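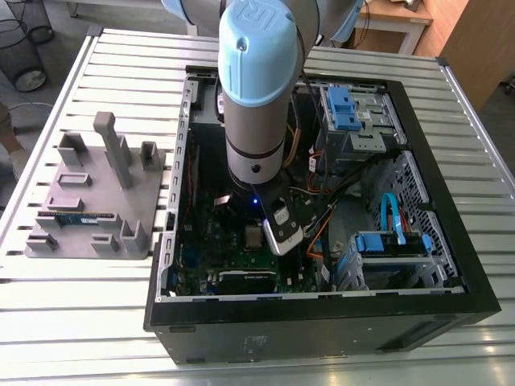 A robotic arm reaching into an open desktop computer.

I get a few emails every month asking what I do with dividends once they land in my account. It's a fair question, and my answer has changed over the years, so I'm writing it down in one place.

When I opened my first brokerage account I turned on automatic reinvestment for everything and forgot about it. Every payment bought a little more of the same stock or fund. I had 172 dollars in there to start with, so the payments were pennies, and reinvesting pennies by hand would have been silly. For a small account I still think automatic is the right setting. You never have to log in, and you can't talk yourself into spending the money.

The account is bigger now, and a couple of years ago I switched it off.

The main reason was one holding. I owned shares in a packaging company called Levine that my uncle had talked up for years. It paid a good dividend, and every quarter the dividend bought more Levine. The price drifted down, so each payment bought more shares than the last. By the time I looked at the whole account properly, Levine was the second biggest thing in it. I had never decided to put that much money there. I had only failed to decide anything else.

I sold half. I kept the rest, partly out of stubbornness, and it has done nothing much in either direction.

These days all the dividends go into the cash part of the account. On the first Monday of each quarter I sit down with coffee at 7 in the morning, before the kids are up, and look at what has built up. Then I buy whichever of my funds has fallen furthest below the share I want it to have. Most of the time that's the international fund. The job takes less than an hour, and half of that is finding my password.

There is a cost to doing it this way. The cash sits there for up to three months, and in a rising market that's money left behind. I worked it out for last year and the difference came to around 60 dollars. I can live with that. I also do far less selling to get my percentages back in line, and in a taxable account that matters more to me. 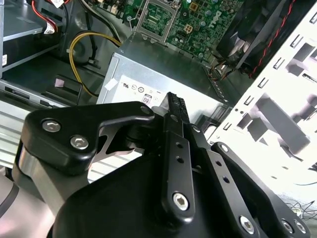

Inside the computer case, seen from the gripper.

Taxes confused me for a long time, so I'll spell out what I got wrong. I used to think that if a dividend was reinvested right away, I didn't owe anything on it until I sold. In a regular taxable account in the US, you generally owe tax on it for the year it was paid, whether you spent it or bought more shares. The reinvested amount does get added to your cost basis. If you ever moved brokers and the old records didn't come along, check that number before you sell anything. Mine was wrong on one lot and I would have paid tax on the same money twice.

A reader named Baoshan Tang wrote to say he does it differently. He leaves reinvestment on inside his IRA, where there's no yearly tax on the dividends to think about, and turns it off in the taxable account. I liked that enough to copy it. My IRA only holds one broad fund anyway, so there is nothing to rebalance.

The other thing people ask is whether I ever just spend the dividends. Once, yes. We needed a new water heater and I had 2,000 dollars sitting in cash from a good quarter plus a special payout. I used it and didn't feel bad. Some dividend investors treat that as breaking a rule, but it was our money and the old heater was leaking on the garage floor.

I don't chase yield anymore, either. A high yield is often just a low share price, and Levine taught me that slowly.

Next month I want to go through bond funds, since I've been moving a little more that way and have made at least one mistake I should own up to. If you have a question about those, send it over before then and I'll try to work it in.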